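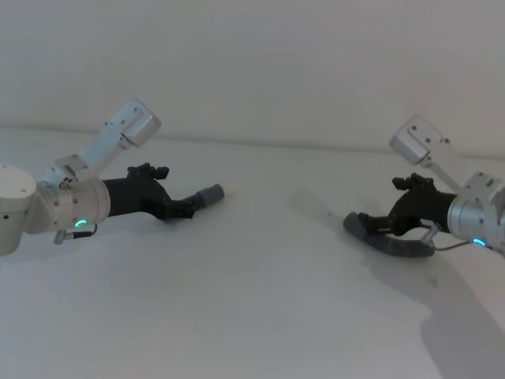

Mestcombe's new shared workroom opens its doors

October 28, 2019

Starkari is delighted to announce that its new shared workroom in Mestcombe is open for bookings. The room has been planned from the start around two very ordinary things, a good white table and a plain white wall, and we couldn't be happier with how it looks!

People who used our old place will remember the patterned wallpaper and the dark benches. When we asked what they wanted from the new one, 79 of them wrote back, and the same requests kept coming up: a bright surface, a calm background and enough space to spread a job out.

"I mend clocks, and on the old benches I spent half my time hunting for screws," said Myung-ja Choo, who tried the room before it opened. "On a white top a dark screw shows up straight away. I got through a whole morning's work and didn't lose one."

The tables were chosen by So-yul Pyo, who went through samples from several makers before settling on a plain top with no pattern at all. The walls have been kept just as simple, with no shelves, hooks or notices on the side behind the tables.

"It was tempting to put things up, and I had a lovely set of prints ready," said So-yul. "Then we stood in the room with the paint just finished and decided to leave it alone. The prints are in the corridor now and they look great there."

The work was paid for with a grant of £3,000 from the Ha Fund, and Jundar did the painting and the floor in almost 2 weeks. Our thanks go to both.

The room takes up to 6 people at a time and can be booked by the half day. Tables should be wiped down and cleared of your own things at the end of each booking. Cutting mats are kept by the door, so please use one for any knife work.

Evening bookings begin in November.

Bookings and press questions: Victor Kariuki, Starkari, Mestcombe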